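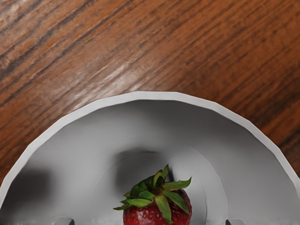

A strawberry in a big white bowl on a wood tabletop.

Home Files Notes Issues Releases

Killia Recipe Cards, version 2
Last updated: November 28, 2021

Hi! This is the readme for Killia, a typed-up collection of home recipe cards from the town of Brotitz. Killia was the name printed on the tin the first batch came in, and I never got around to picking something more sensible. If you just want the files, grab cards.csv and notes.csv and off you go. If you plan to do anything with the numbers in them (scaling recipes, comparing sugar amounts, that sort of thing), please read the part on cups first. It will save you a headache.

What's in it

There are 1,005 cards in the tin and its overflow shoebox, and 991 recipes in cards.csv. The gap is continuation cards. A long recipe would run onto a second card, and I joined those up into a single row. I'm pretty sure I got them all, but a couple of the joins were guesses based on handwriting and what the first card seemed to be missing. Those rows have "guess" in the joined column, so filter them out if you're picky.

Each row has 21 columns. The ones most people will want are title, category, ingredients_raw, ingredients_clean, steps, yield, oven, writer, and source. The rest are mostly my bookkeeping: which box, which batch, whether the card was typed or handwritten, whether there's something on the back, and so on. The full column list is in columns.txt and I've tried to keep it up to date, though the back_text entry still describes how it worked in the first version. I'll fix that.

notes.csv holds the stuff people scribbled around the edges. "Too sweet." "Double for church." "Harold won't eat this." I love these more than the recipes, to be frank, and I wanted them kept word for word, so the spelling in that file is exactly as written. Rows link back through card_id.

Where the cards came from

Bernadette Charpentier had the tin. She'd inherited it from an aunt who ran a card swap out of her kitchen for years, and when Bernadette was clearing out the house she asked if I wanted it before it went to the rummage sale. I said yes without thinking very hard about where I'd put it! The shoebox turned up in January, behind some canning jars, and that's why there was a second round of typing and why the box column exists at all.

Most cards are desserts, pickles, and casseroles. There's a smaller pile of Thai dishes written out by Prasert Duangkaew, whose family ran the Somboon grocery on the main street, and he was kind enough to go through my typing of those and fix what I'd mangled. I had read "galangal" as "gal. onion" on more than one card. He also filled in a few dish names that the cards only gave in a sort of home-made English spelling. Where he did that, the original spelling is in title_raw and his is in title.

How I typed them

By hand, at night, with the radio on. I did try scanning a batch and letting software read it, and it did fine on the typewritten ones and produced soup from everything else. So it's me, one card at a time, then a second pass on a different day reading against the card.

A few house rules I stuck to:

ingredients_raw is what the card says, abbreviations and all. If the card says "lg. can milk," so does the column.

ingredients_clean is my reading of it. Big T is tablespoon, little t is teaspoon, and "c" is cup. If I couldn't tell a T from a t, I left it as it was and put a question mark after it. Please don't let a script strip those question marks. For baking powder it really matters.

steps keeps the writer's own wording. I added periods where two steps ran together and otherwise left it alone.

Words I couldn't read are marked [unclear]. Words under a stain are marked [stain], which is a separate thing, and yes, somebody did ask me why I bothered.

Cups, ovens, and other trouble

OK, the cups. Several writers used a favorite teacup and just called it a cup. One of them says so on a card ("my cup, the blue one") and after that never mentions it again, so every card in her hand is suspect. I flagged her whole set in the measure_note column. I did not convert anything. If you need true measures, leave her out or go and bake your way to an answer, and then write and tell me!

Oven settings are just as loose. You'll see "moderate," "quick," "slow," and "hot" all over the place. I kept the words in oven and did not turn them into degrees. There are plenty of charts for that and they don't agree with each other.

Yields are missing more often than they're present. "Serves the table" is a real entry.

Category was assigned by me and I'm not consistent. Strawberry shortcake is under cakes, strawberry pie is under pies, but the strawberry-rhubarb thing with the biscuit top ended up under fruit because I couldn't decide. If you're after one ingredient, search ingredients_clean and ignore my categories.

Also, please don't use the canning and pickling cards as instructions. They're old, some of them skip steps we'd now consider important, and I typed them for the record. Get a current, tested recipe if you're putting up jars.

Names and privacy

Writers are given as initials unless they, or their family, told me a full name was fine. People mentioned in the scribbled notes are first names only. If you spot your grandmother and want her name put in, or taken out, open an issue or send me a message and I'll do it in the next update. You don't have to give a reason.

File formats

Both files are UTF-8, comma separated, with quotes around anything with a comma in it (so, nearly everything). Line breaks inside steps are real line breaks, and some spreadsheet programs get upset about this. I use a little converter called Condeck to turn the rows into printable cards, and the template I use with it is in the extras folder. It prints a bit small. Bump the type size up before you hand any to your mother.

Using it

Use it for whatever you like, cookbook projects included. I'd be happy if you mentioned Killia and the town somewhere, and happier still if you sent me corrections with the card_id so I can find the card again.

Still to do

Fix back_text in columns.txt. Recheck the fudge cards, where I think I swapped two writers. Type up the newspaper clippings that were folded in with the pickles, if Bernadette decides she doesn't want them back first.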